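The Longest Short Film in Kershaw

The first thing Nigel Bunting did when I sat down in his kitchen was apologize for the cat, and the second was to put a hard drive in front of me the way other people put out cookies. "That's all of it," he said. "Well, all of it that works."

All of it, in this case, is Prasmont, a 100-minute movie that began life as a nine-minute short about a man waiting for a ferry. I'd heard about it for years. If you spend any time around people who make films in Kershaw (a small crowd, and we mostly know each other's cars), you'll have met somebody who held a boom pole on Prasmont, or lent it a coat, or was a corpse in it for an afternoon. My own brother-in-law is a corpse in it. He's very proud.

Nigel wrote the short in a break room, back when he was still cutting regional commercials for a living. Carpet stores, mostly, and one water park that never opened. He had a location, a borrowed camera and his friend Roland Cheetham, who had acted in college and looked, Nigel says, "like a man who has already missed the ferry." They shot it over a couple of cold days in October and it was fine. Festivals were polite about it. One programmer wrote back to ask what happened when the ferry came.

"I hadn't thought about it," Nigel told me. "I'd honestly never once thought about the ferry coming. And then I couldn't think about anything else."

So they went back and shot the ferry coming. Then they shot where it went, an island town called Prasmont where everyone seems to be expecting Roland's character and is a little disappointed by him. Every time there was money there was a scene, and when there wasn't any money Nigel cut what he had. The shoot ran to 112 days in the end, spread so thin across the calendar that you can watch Roland's hairline travel. They worked it into the plot! There's a lovely bit where the landlady tells him he looked younger when he got off the boat, and he says it was a long stairway.

I asked to see the call sheets and he brought out a box of them. They're wonderful. One says only "Roland, hat, beach, bring soup." Another has a whole argument in the margin between Nigel and his sound recordist about whether a seagull can be in two shots in a row and still count as the same seagull.

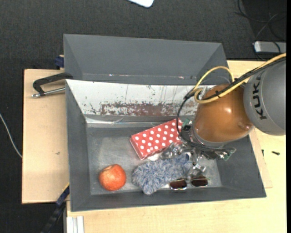 Roland is the person I most wanted to talk to, because I couldn't work out why he'd stayed. He runs a picture-framing shop now and he met me there at closing time, still in his apron, still with that terrific long face. He did a lot of the props himself, it emerged, and he has opinions about them. The island's lost-property office is his favorite scene in the film, and he got going on what makes a believable heap of things people leave behind: a red box with white polka dots, a pair of sunglasses, a piece of fruit, something fuzzy that you can't quite name from across the room. "You want one thing that makes you ask who on earth owned it," he said. "The rest can be sunglasses." He dressed that office four separate times over the years and swears that nobody watching could put the versions in order. I tried, and I got it wrong.

As for why he stayed, he took a while over that one. He polished a bit of glass. Then he said that he'd turned down a part once, early on, in a touring production with real wages, and that he'd regretted it for a week and then it was time to go and stand on a beach again. "It was my weekend," he said. "Some people golf."

The edit is where the thing nearly died. Nigel had 2848 clips by his own log, on three kinds of camera, and the software he'd started on was discontinued halfway through. He moved the lot over to a program called Welus, which he loved, and then Welus changed its file format and he had to relink everything by hand, with the old paper notes propped against the toaster. He got through 1186 clips before he gave up and went to bed for what he describes as a season. His wife fed him and didn't mention it.

What got him up again was a phone call from Vulum, the little distribution outfit over the old bus depot that handles mostly documentaries about rivers. One of their people had seen the original short years ago and wanted to know if there was ever any more of it. Nigel said there was a bit more of it. He took a rough cut down on a laptop and they watched the whole thing with the blinds shut, and when it finished somebody put the kettle on and somebody else asked whether the landlady was available for interviews. (She's his aunt. She's available.)

I've seen it twice now. It's uneven, I should say that. The middle half hour sags, and there's a subplot about a stolen weather vane that I think survives only because it was expensive. The sound changes color from room to room. But the last stretch, with Roland walking through the town as the shutters come down one after another, is as good as anything I've seen from a local filmmaker, and he isn't doing a thing in it except walking. You've watched this man age on a wharf by then. You'd follow him into a parking garage.

Nigel is already being asked what's next, and he gets shifty about it. There's a script. I saw the edge of it under the fruit bowl. He'd only tell me that it's short, that it has two people in it, and that it all takes place in one car while the engine's off.

"Nine minutes," he said. "Ten at the outside."

Roland, when I passed this on, put down his tape measure and asked me where the car was going.

Prasmont screens at the Kershaw Playhouse on 15 May 2021, with Nigel and Roland staying afterward to talk. Seats are limited, so call the box office ahead of time, and if you've got a coat that belongs to the production, they'd like it back.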